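Clamgate: What We Learned When the Jaws Wouldn't Let Go
Project report, Ornen team
Kátia Mendonça, Dalia Naciri, Emese Bognár

We should begin by saying that we really did enjoy this project, even the part everyone now calls Clamgate! Our task was to record people sorting packaged food into a tray with a pair of hand-held grippers, so that a robot arm could later learn from the recordings. We collected 116 runs before June, and then the trouble started.

The fault was a sticky linkage. When Emese eased off the trigger, the jaws sometimes stayed shut for a moment longer than her finger said they should, and the log went on reporting "open" the whole time. With stiff boxes it hardly mattered, but with thin foil it mattered a lot. 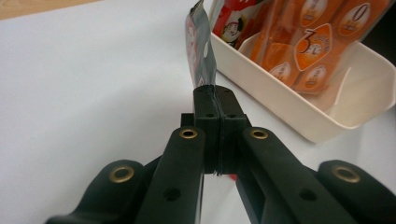
Figure 1. Fingertips closed on the bottom edge of a foil sachet, next to the tray.

Dalia went back through the logs (a long evening, and we owe her a cake) and found the mismatch in 40 runs. The delay was some 400 milliseconds at its worst. That may sound like nothing, but a robot that trusts such a log would start pulling away while still holding on, and could drag the tray along with it. Our supervisor, Enikő Szalai, asked us to treat it as a safety matter, and she was right to.

We took both grippers apart, cleaned the pivots, and loosened one joint we had overtightened ourselves, which was a little embarrassing. Then we set up a check using packages of different shapes and stiffness, with both hands working at once. 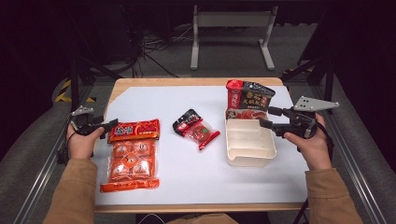

Figure 2. Both grippers in use over the table, with hot pot seasoning and the divided tray.

The left gripper has behaved since then. The right one stuck 3 more times, always on a slow release, so we have ordered a new spring and marked its runs as not for training until it arrives.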